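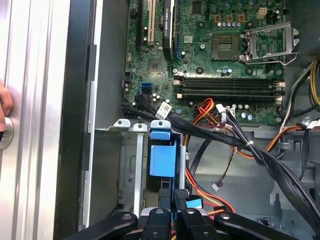 Hi all, and thanks for the pile of replies about the Fusden bombing. I'm back at my own desk after two weeks on the road, and I wanted to answer Frans before his questions slide off the bottom of my inbox. Anyway! Frans wrote:

> On 11/11/2022 Frans Van der Linden wrote:
> Can anyone who was in Fusden tell me where the figure of 11 dead comes
> from? The Sallside paper had four that evening and never printed a
> correction that I could find. Also, is the road to Bisari open again?
> My cousin's family wants to go back for their things and I don't know
> what to tell them.

The number first. Four was what the police gave out at the gate that evening, and it only covered people who died at the bus station itself. I was standing there when the officer read it off his phone. The 11 came from the hospital the next morning, after a nurse on the night shift went through the admissions book with two of us. So both were right when they were printed, and I do wish Sallside had run the second one somewhere people would see it (I've asked them, no answer yet). 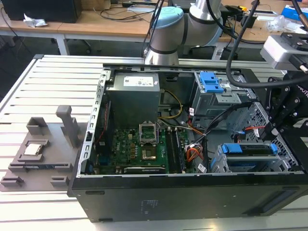

The road to Bisari

Open, but only in daylight, and the army closes it whenever they feel like it. We took 5 hours to do a trip that used to be done before lunch. There are two checkpoints before the river and another at the old sugar mill, and at the mill they want to see papers for everybody in the car, kids too. Frans, please tell your cousin to bring originals. They turned back a man ahead of us who had very nice photocopies.

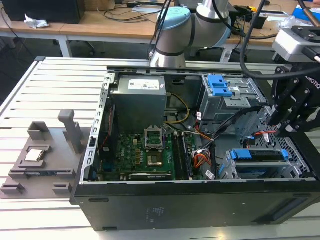 The other thing is the camp. The district office says 785 people are registered at the school, and that's probably fair for the people who've been given a card, but plenty are sleeping at relatives' places and never went near the desk. I met one family with up to 11 in two rooms, depending on the night. If the cousin's family left in March with the first group, they should already be on the list and can ask for the travel slip there.

Espinoza is still up there and files most evenings when the phones work, so send follow-ups to the list and I'll pass them along. I have most of my notes typed up now, just the hospital pages to go.
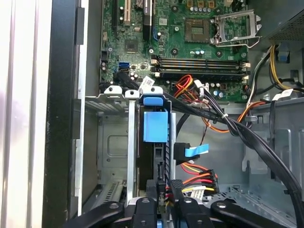

The CPU socket, empty, with its lever up.

Does anybody have a working number for the Bisari clinic? The one I've got just rings.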